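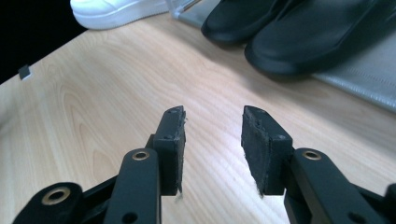
Jun 3, 2023. Shoe task, handheld demos. Ottilie wants to put the headline number in the Plotville report and I want to get my doubts on paper before it hardens into a figure with error bars. The claim is that a policy trained on 2000 handheld demos does the full put-away better than one trained on 929, and that the gain comes from quantity. Maybe. The two sets were not collected with the same pads, or at least not with pads in the same state. The foam is pitted by now, with chips along the edges and pale strands hanging off the bottom of both pads, and every demo in the larger set after the first batch was done with foam somewhere on the way to looking like that. I have no record of when it started to go. If worn foam grips differently, and I'd be surprised if it didn't, then the larger set has grip variety in it that the smaller one hasn't, and we are crediting the count.

Gion's answer is that variety is part of what you buy with more data. Fine, but then say so in the report, and don't draw a curve with demos on the x axis.

Cheap check: take 929 at random out of the 2000, train again, same seeds, same eval list. If that matches the old small set, I'll shut up about foam. One training run on the Bumbridge machine, which is free until Leitner needs it back.

Second thing, the filter. We drop segments where the tracker loses confidence, using the Draltier script with its default threshold. I went through 200 of the dropped segments by hand today (eyes are gone, coffee didn't help). I expected junk: hand over lens, gripper pointed at the ceiling. There was some of that. But 79 of them looked to me like perfectly usable grasps whose only fault was speed. The sneaker pair is where it bites. With a pad in the collar of each shoe and the shoes filling the view, there is hardly any fixed background left for tracking, and once everything smears, laces included, the score drops through the floor. So the filter is throwing out fast two-shoe grasps preferentially. Then we report that the policy is "cautious" with sneakers, as if it had learned caution. It may simply never have been shown anything else.
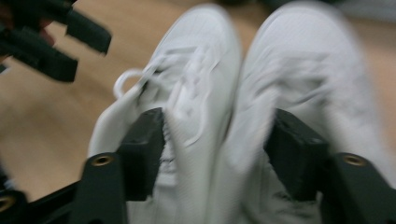 I don't think lowering the threshold fixes this. Tried it on a handful of segments and the recovered poses jump around enough that I wouldn't train on them. Better would be to keep the segment and interpolate across the bad stretch when it is short, and flag it. The hard cases will be the ones with a second gripper in view as well, like the dark jaws coming in at the upper left over the sneakers, blurred along with everything else. Features picked up on that are moving on their own and the tracker has no way to know. Masking it by hand is out of the question at this volume. Gion thinks we can project its pose from the other stream and mask automatically. That assumes the other stream is good at that moment, and I would bet against it, the fast moments being fast for both.

Third, success labels. Ottilie and I scored the same eval rollouts separately and disagreed more than I like, mostly on the sheet. Does pinching the edge strip count as a grasp if the sheet hasn't been moved yet? She says yes, I say no. The label text says "sheet secured", which settles nothing. 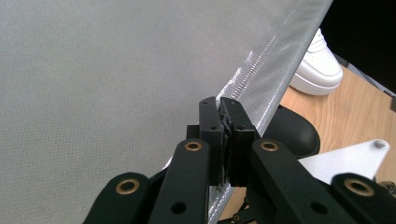
Proposal: split it into contact, hold and move, and score each one separately. More work for whoever is labeling, but at least the argument happens before the numbers exist. Rescore everything blind to which model made the rollout. I knew which was which when I scored, and so did she, and both of us came out favoring the larger set.

To do
Random 929 subset, train, eval (me)
Write down pad changes from now on, date and side (everyone, please)
Interpolation with flag for short tracking gaps, try on the 79 first (Gion)
New label text for the sheet (Ottilie, I'll argue)
Hold the scaling plot out of the report until the first item is in

Ottilie says the effect is too big to be any of this. Could be. The September numbers were also too big, and that was a duplicated folder.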